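Elier hand-held gripper pair: review after six months in a shared workshop

20 Feb 2018 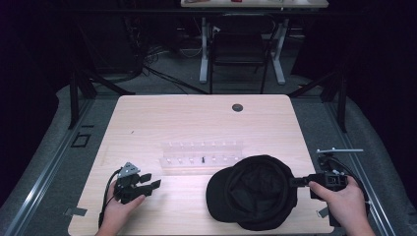

We bought the Elier pair in August for the manipulation bench at the workshop, where three of us are building a two-arm rig out of aluminium rail and second-hand servos. The arms are not finished. The grippers are meant to let us work out tasks by hand first, with the same jaw geometry that will later be bolted to the arms, and to record jaw opening as we go. I have used them most weeks and this is what I have found.

Each unit is a body, a pair of angular fingers and a cable. The fingers are driven by a trigger through a short linkage. There is no motor in this version. Jaw position is read by a magnetic encoder and sent over the cable at 100 readings a second, which matches what the box says.

Build quality

The body is two shells held by screws that go into brass inserts, so it can be opened repeatedly without stripping anything. The linkage pins are plain steel and had no noticeable play when new. The right-hand unit has since developed a little, enough to feel at the finger tips but too small to show in the log. The left is as it was. Mass is 187 g per unit on our scales without the cable. After an hour the wrist notices it.

The cables are the weak part. They are stiff, they leave the body at a poor angle, and they pull the hand outwards when they hang over the side of the bench. I have clipped ours to the table edge with enough slack for a full reach. A softer cable with a right-angle exit would have cost very little more.

Handling

I use two test pieces. One is a clear acrylic block with staggered rows of small pegs, all white apart from one in black. The other is a fabric cap. They ask for different things and the grippers do not manage both equally well.

On the pegs the fingers are good. The tips close parallel to within what I can measure with feeler gauges, and a single peg can be taken without disturbing its neighbours if the approach is straight. If the wrist is rolled by more than a few degrees the back of one finger touches the next row. A narrower finger would cure this, and Elier supplies the drawing for anyone who wants to print one. Ours came out usable on the second attempt.

Fabric is harder. A cap brim is stiff enough to clamp and lift without trouble. The crown is soft, and the jaws tend to push it along the table before they catch it. I stuck a strip of Pons grip sheet to the inner faces, which helped, although it peels at the corners and has to be replaced. One hand holding the brim while the other opens the crown is the most reliable method I have found so far.

Software

The logger is called Musico and runs on Linux only. It writes a plain text file per session and draws a live trace of both jaws. Calibration takes two positions, fully open and fully closed, and must be repeated each time the cable is unplugged — there is no stored value. My longest session has 3,689 rows with no gaps. On an older laptop, rows were dropped until I turned off the live trace.

Support

Brarovano, the distributor, replaced a faulty encoder board in around 2 weeks. They asked for a log file and a photograph of the connector, then sent the part without further questions. The manual is short and the wiring diagram in it has two colours swapped. A corrected sheet is on their site.

Verdict

Good mechanical parts, adequate software, poor cables. I would buy the pair again for peg and block work. Anyone dealing mainly with cloth should budget for different finger pads and some time spent fitting them. The powered version uses the same mounting holes, and we shall order one when the first arm can carry it.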